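FOR IMMEDIATE RELEASE

Grirnia Opens Household Textile Sorting Room, Expands Reuse Program

GRIRNIA — The Thakur Foundation, together with the textile reuse cooperative Plireron, has opened a sorting room for used household fabrics in the Grirnia district. The room began receiving material in June and accepts blankets, bedding, curtains, towels, cleaning cloths and fabric remnants from residents free of charge.

The new site covers 177 square meters and is divided into a drop-off counter, a sorting area and a storage section. It is equipped to process 800 kilograms of fabric each week. Residents may bring up to 2 bags per visit. Fabrics should be clean and dry, and bags should be tied closed.

Incoming items are separated by type and condition. Printed fabrics in good repair are folded and set aside for families and community groups. Worn or frayed pieces are kept apart and passed on for use as cleaning rags or filling material. Mixed bundles are opened and separated by hand before they are assigned to a shelf.

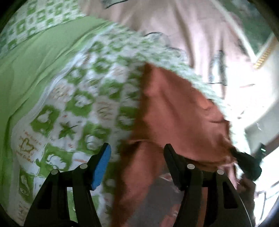

A rust-brown cloth with frayed edges over a green-and-white patterned fabric.

"A large share of the fabric stored in homes is never sorted at all," the Thakur Foundation said in a statement. "Old cloths are kept in the same pile as good bedding, and in the end the whole pile is thrown away. The Grirnia room gives residents a simple place to bring it."

Plireron will manage daily operations under an agreement with the foundation. Shelf labels and intake records are handled through Platosell, the cooperative's inventory system, which is already in use at its main warehouse.

As part of the opening, 1000 reusable collection bags will be given to households in the district. Bags are available at the drop-off counter while supplies last, one per household.

The sorting room is open to the public on weekday afternoons, with extended evening hours on Thursday. Pillows, mattresses and carpets cannot be accepted.

Media inquiries may be directed to the Thakur Foundation communications office.

###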